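2. Lamps, shades and the hour before bed

The earlier work on light in the evening mostly looks at ceiling lights, or at screens. Table and desk lamps get a line or two at best. This is odd given how people say they spend the last hour of the day - main light off, one lamp on, often in a corner. So the diary study was built around that lamp. What sort it is, where it stands, which way the shade points, who turns it off and when.

Diaries were kept in two places, the town of Javska and a group of households on Man. The two were picked for practical reasons (we had people in both who could deliver the booklets) and also because winter evenings are long in both. All the entries were made in December. We asked for one entry per evening, filled in before sleep if possible, otherwise the next morning. Morning entries were marked with a tick in the corner and are kept separate in the tables. People forgot the tick, of course. Where the handwriting or the wording made it plain that an entry was done the next day ("slept badly after this") we moved it across.

In all 300 households took part and returned 3,812 usable entries. A household needed at least 10 entries to be included in the comparisons between lamp types. Those below that were kept for the open comments only. No payment, but every household got a box of candles at the end, which in hindsight was not the cleverest present for a study on lighting.

Entries were typed into Pluro, our own small coding tool, by whoever was free that day. Two coders for the lamp questions, one for everything else. Disagreements were mostly over shades. A closed drum shade is easy, so is a bare bulb. The trouble starts with shades that can be turned or tipped, as the same lamp may light the wall on one evening and the reader's face on the next. We ended up with three groups: bare, upright shade, tilted shade. A lamp goes in the tilted group if the shade leans visibly away from the upright, whichever way it leans. A desk lamp with a large white cylindrical shade, tipped over to one side, and a shiny silver base is in Figure 2 and would be coded as tilted. Shade colour was written down as well but white and cream could not be told apart from the diaries and have been merged.

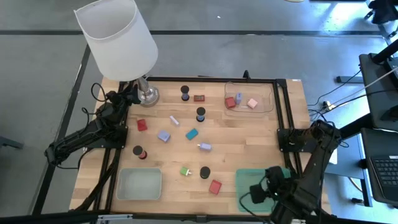
Sleepiness was asked for with the Bedness scale, a short set of plain statements that the person agrees or disagrees with ("I could drop off in this chair", "I keep reading the same line"). It was written for this project and has not been tested elswhere. A known weakness. We wanted something that could be filled in by a tired person with a blunt pencil, and the longer scales we tried in the pilot came back half empty. The items are given in Appendix B together with the scoring, which is a simple sum with one item turned round.

On to what the diaries show. First, people with a tilted shade moved the lamp more. Not far - from one end of the table to the other, or from the table to a shelf - but often, and they tended to write about it without being asked. Upright lamps stay where they are put. Several households had not moved theirs since moving in. Bare bulbs were rare and nearly all in hallways or spare rooms, so little can be said about them and they are left out of what follows.

Second, Bedness scores were higher on evenings with one lamp than on evenings with the ceiling light. No surprise. But the gap was wider in Javska than on Man, and we do not have a good account of why. Ceiling lights may simply be brighter in Javska, where many of the flats have high rooms and strong fittings to match. Or people there put the lamp on later, when they are tired anyway. The diaries ask when the lamp went on, but the answers are vague (“after tea”, “when the film finished”) and can't carry much weight.

Third, the direction of the light. We had expected that light thrown at a wall would go with sleepier evenings than light thrown on a book or a piece of sewing. In the entries it does, a bit, but what a person is doing matters far more. Somebody doing accounts under a lamp turned to the wall is no sleepier than somebody doing accounts under any other lamp. Once the activity is taken into account there is not much left for direction to explain. See Table 3, and the note under it on knitting, which we coded as rest at first and then as work after complaints from the knitters.

Shared rooms need a word of their own. Where two adults use the same room in the evening the lamp belongs, in practice, to whoever sits nearer the switch. The other person adapts, goes up to bed or buys a second lamp. Entries from the far chair have lower Bedness scores and longer comments. They complain of glare, of shadow on the page, of a shade that has been turned for someone elses benefit. It would have been better to give each adult a booklet. We gave one per household, so the far chair is under-represented and the effect of sharing is likely to be larger than our tables suggest.

Limits, briefly. One month only, and a month with holidays in it. Strings of coloured lights turn up in the later entries and were not asked about. Fires and stoves were asked about but the question was badly placed, at the foot of the page below the box for comments, and many left it blank. We treat blank as missing and not as no fire. Light levels were not measured at all, every statement on brightness rests on what people wrote. A meter in each home was costed and dropped.

Booklets for a spring round have been printed, with the fire question moved up and a booklet for each adult. The wording on shades stays as it is so that the rounds can be compared. Section 3 takes up bedtimes, using the same entries minus the ones coded as next morning.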